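Talpur 菜谱计量语料 说明文档

版本：第二版，二月整理
语言：英语原文，中文说明
许可：仅限研究与教学使用，转载单条菜谱须保留出处字段

概述

Talpur 收录了 1,247 份家常菜谱，原文来自 Cosdale 一带的社区通讯、学校义卖小册子和手写卡片的抄录件。每份菜谱里的用量都做了标注：原文怎么写，标注者理解成什么单位，换算成克或毫升之后是多少，以及标注者对这个换算有多少把握。

最后一项请务必看。很多人下载菜谱数据，只取换算后的数值，其他列一概丢掉。我对这种用法没有信心。“一杯面粉”究竟有多重，要看杯子多大，面粉过没过筛，舀的人手重不重。原文里大多没有这些信息，标注者也没法凭空变出来。表里写着一个数，只能说明有人按某条规则填了一个数。 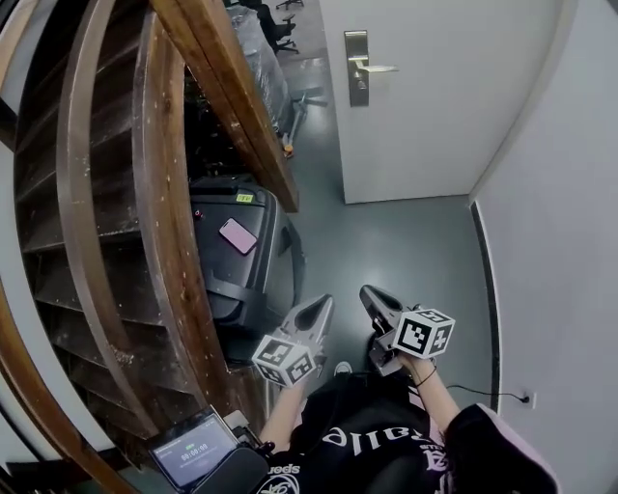
Noreen Qureshi
语料维护人，本说明执笔

为什么又做一份

已经有不少菜谱数据了，其中 Timard 最常被人引用。我用过一阵，后来不用了。Timard 的换算表把“茶匙”“甜点匙”“汤匙”都当作固定容积，来源一栏写着“标准值”，却没有说是谁的标准、哪个年代的标准。我写信去问，回复客气，说换算“经过核对”。怎么核对的，没有下文。

我不认为 Timard 的数据全是错的。大部分糕点配方按它的换算来做，应该也能吃。但是如果要研究过去的人怎么描述用量，或者要训练一个会读旧菜谱的程序，把含糊的说法悄悄换成整齐的数字，等于把要研究的东西先抹掉了。

所以 Talpur 的做法是保留原话，换算另放一列，不敢换算的地方就空着。空着的地方很多，有人抱怨过，我没有补。

来源与收集

材料分三类。

第一类是社区通讯里的菜谱栏，主要是 Zuneck 通讯的旧刊。这份通讯办得断断续续，菜谱由读者投稿，编辑改动多少不清楚。有几期同一道酸辣酱登了两次，用醋量不一样，后一次没有说明是更正还是另一家的做法。两份都收了，用关联字段连在一起，不判断哪一份对。

第二类是学校和礼堂义卖时卖的小册子，打字稿复印，装订钉锈得厉害。这类文本最整齐，也最可疑。不少配方的措辞与当时面粉包装背面的说明很像，只改了人名和菜名。凡是怀疑有共同来源的，都在“疑似转抄”字段里标了出来。这个字段是人工判断，宁可漏标也没有多标。

第三类是手写卡片，由持有人自己抄录后提供，我们没有拿到原件。抄录者有没有顺手改正拼写、补上漏写的用量，只能靠他们自己说。多数人说没有改。我信一半。有一位把祖母卡片上的“够了为止”抄成“适量”，后来她自己发现了，又寄来一份更正。别的人未必会回头去看。

没有从网上抓取内容。这样做有版权上的考虑，更主要的是网上的菜谱早已互相抄过好多轮，要追来源几乎没有指望。

字段说明

条目编号：无含义，删掉的编号不再使用，所以编号不连续。

来源类别：通讯、小册子、卡片。

年代：能确定的写年代，不能确定的写“不详”。不要用纸张样式或字体去猜。第一版里猜过，后来发现猜错的不少，第二版全部撤回。

菜名原文：保留拼写错误。

用量原文：逐字保留，包括划掉后仍能辨认的字。

单位理解：标注者认为原文指的是什么单位。可以填“无法判断”。

换算值：以克或毫升计。没有把握时留空。

把握程度：高、中、低。见下一节。

依据：标注者写的一句话，解释为什么这样理解。请读这一列，它比换算值有用。

关联条目：同一道菜的其他版本。

疑似转抄：是或留空。留空不表示“否”。

把握程度是怎么定的

“高”只用在原文自带重量或容积单位，而且该单位在文本里前后一致的情况。例如写明“八盎司黄油”，后文没有冲突。

“中”用在有旁证的时候。比如原文只写“一杯”，但同一本小册子开头印了一张量杯对照。旁证是否适用于每一份投稿，谁也说不准，所以最多到“中”。

“低”是标注者觉得可以给一个数，但自己也不太信。核桃大小的一块黄油，一把葡萄干，半个蛋壳的水，都在这一档。

Kamran Abbasi 最初主张把“低”这一档取消，全部留空。他的理由是，只要给了数，下游就会有人拿去用，标签写得再清楚也没用。我同意他对下游的判断，不过还是把这一档留下了，因为标注者写“低”时附的那句依据往往很有意思，如果整格空着，他们就不会去写。现在的折中办法是：默认文件里“低”的换算值不导出，要用的人得自己去读完整文件。

标注过程

标注由 Hauwa Uzor 和 Junaid Rind 完成，两个人各自独立做，做完再对照。分歧不取平均。取平均在用量问题上很荒唐，一个人认为是小茶杯，另一个人认为是早餐杯，中间那个容积的杯子可能根本没有人家里有过。有分歧时两种理解都保留，主表放讨论后较为一致的那种，另一种放在备注里。

Hauwa 做过面包，读到发面配方时常能看出用量不对。一份茶点面包按字面换算，水多得没法成团，她在依据里写“照此做会流到桌上”。我们没有因此去改原文。原文可能抄错了，也可能那家人就是在模子里烤一种很稀的面糊，只是叫它面包。

Junaid 不怎么下厨，他的理解更贴近字面。起初我担心这会造成许多无谓的分歧，后来觉得是好事：会做菜的人太容易替原文圆场，看到不通的地方，脑子里自动补一个合理的数。

一致率没有报告。两个人，材料又这样参差，算出来的系数会显得很像一回事，而我解释不了它代表什么。如果审稿人一定要，可以用随附的对照文件自己算，请不要说是我们给的。

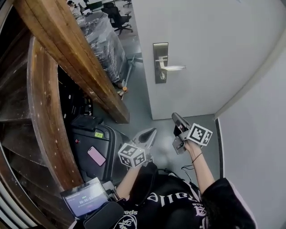

说到对照文件，第一版漏放了它，有用户来问过。第二版补上了，里面是两位标注者讨论之前的原始记录，连错字也没有改。有些依据写得很随便，例如“我妈也这么说”。留着是因为它确实是那条判断的依据，换成一句体面的话反而不诚实。

试做记录

有 9 份菜谱做了试做，由 Parveen Mirani 在自家厨房完成。选的是两位标注者分歧最大的几份，按两种理解各做一次，记下成品状态。

请不要把试做记录当成验证。今天的面粉吸水不同，鸡蛋大小不同，烤箱也不同，旧菜谱写“中火”时指的是哪种炉子，我们不知道。Parveen 自己在记录里写得很直白：一份姜饼按两种理解都做成了，一份偏硬，一份偏软，她家里人都吃完了。这说明姜饼很宽容，对原文写的是哪种杯子没有提供任何信息。

唯一比较有参考价值的是一份柠檬凝乳。按较大的容积理解，糖多到化不开，锅底一直有颗粒。我们把那种理解从主表移到了备注。即便如此，也有人提出旧式做法会先把糖捣细，那样也许就化开了。这个意见记在条目的讨论栏里，没有定论。

已知问题

地域很窄。材料都出自 Cosdale 及邻近几个村镇，不要用它代表任何更大范围的饮食习惯。第一版发布后，有一篇课程作业用它推断“那个时期的英国家庭”吃糖多少，结论写得很有把握。数据撑不起那样的结论。义卖小册子里甜点本来就多，谁会为了义卖投一份煮卷心菜？

咸味菜偏少，而且用量写得更含糊。炖菜里的洋葱常常只写“几个”，盐几乎都不写。如果按是否有换算值来筛选，剩下的几乎全是糕点和果酱，这个偏差会被放大。

投稿人的性别、年龄、职业都没有收录。通讯上有时印着“某太太”，我们把署名去掉了。从称呼推断身份，得出来的东西我不敢用，也不希望别人用。

同一份菜谱出现多次时，用户常问要不要去重。看用途。研究流传就不该去重，训练模型大概应该去重，至少应该把关联条目放在同一个划分里。第一版的随机划分没有考虑这一点，测试结果偏高，引用过第一版数字的请重新跑。

拼写错误有两种来源，一种是原文就有，一种是我们录入时弄错的。第二版抽查了 200 条用量，改掉了录入造成的错误。没有抽到的部分里一定还有。

用途建议

可以用来研究：含糊用量的表达方式，单位词的歧义，同一道菜在不同版本之间的改动，读旧菜谱的程序在什么地方会过分自信。

不建议用来：计算营养成分，估计历史上的食物消费量，生成给人照着做的菜谱。最后一条要多说一句。卡片里有几份家庭罐装和腌渍的做法，加热时间和酸度按现在的看法未必安全。我们保留了原文，也加了提示字段，但是提示字段在导出成纯文本时会丢失。请不要照着做。

也不建议拿它做排行榜。有人提过把换算任务做成竞赛，准确率从高到低排。可是“高”档的条目太容易，“低”档的条目没有正确答案，剩下的“中”档考的主要是能不能猜中两位标注者的习惯。分数高说明不了会读菜谱。如果一定要评测，建议看程序在该说“无法判断”的时候说不说。

文件

主表：默认导出，不含“低”档换算值。
完整表：含全部换算值和备注。
对照文件：两位标注者讨论前的记录。
试做记录：Parveen 的笔记，纯文本，没有整理成表。
更正列表：第一版之后的改动，按条目编号排列。

所有文件都是 UTF-8 编码，制表符分隔。用量原文里有分数符号，例如二分之一和四分之三的单字符写法，某些表格软件打开后会把它们自动认成日期。打开前请把该列设为文本。第一版有三个人报了同一个“数据损坏”，都是这么来的。

版本变动

第二版撤回了所有猜测的年代，补上对照文件，重做了数据划分，更正列表单独成文件。把握程度一列改了十几条，全部是从“高”往下调，没有一条往上调。

原计划第二版要扩充到 3,000 份，没有做到。手头确实有一批新材料，来源写的是“家中旧物”，提供者说不清卡片是谁写的，其中几份的措辞又与网上常见的版本一模一样。先放着。数量少一些，我还能大致知道每一份从哪里来。

常见来信

问换算值能不能补全：不能。如果你的模型不接受空值，请在你那边处理，并写明你填了什么。

问能不能提供原件扫描：通讯和小册子的部分在问权利人，还没有答复。卡片的原件不在我们手里。

问为什么不用语言模型来做标注：试过一小批。它给每一条都填了数，依据写得通顺，语气一律肯定。对“祖母的蓝杯子一杯”，它给出了精确到毫升的容积。没有采用。

问某份水果蛋糕是不是漏写了鸡蛋：有好几位来信问过同一份。原文就没有写。Hauwa 认为漏了，Junaid 认为那是一种不放蛋的做法，后文用醋和小苏打正好说得通。两种看法都在备注里。

引用与联系

引用时请写明版本号和使用的是主表还是完整表。只写“Talpur 菜谱数据”，别人没法知道你用了哪些换算值。

发现录入错误，请附条目编号和你认为正确的写法，最好说明你看到的是哪一份印本，Zuneck 通讯有几期重印过，文字不完全一样。对换算值有不同意见也欢迎来信，但请附依据。只写“大家都知道一杯是多少”的来信，会归到另一个文件夹里。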